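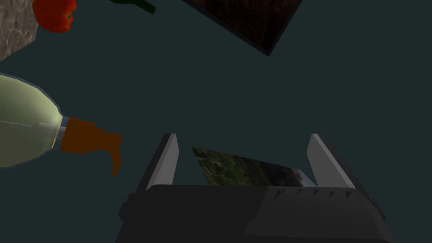 *Simulated view over the gripper, with a textured slab between the open fingers.*

Every month I read a new paper where a robot policy is trained in simulation and the success rate is very high. I do not doubt the numbers. I doubt what we do with them.

In our group at Rorton, Ewurabena Agyeman ran 1,000 simulated trials and then read the logs of all 329 failures, one by one. It was slow work - she needed 25 days - but she found four kinds of mistake which the average had hidden completely.
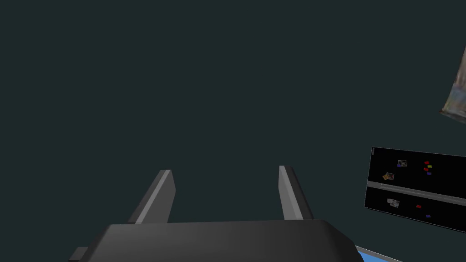
My colleague Nkrumah Akpalu says that such reading does not scale. He is right, and still I think it should be a normal part of the method. A simulator gives us failures at a very low price, and we throw them away. If a paper has space for one more table of scores, it has space for half a page on how the policy fails. I would trust a lower score more if it came with that half page.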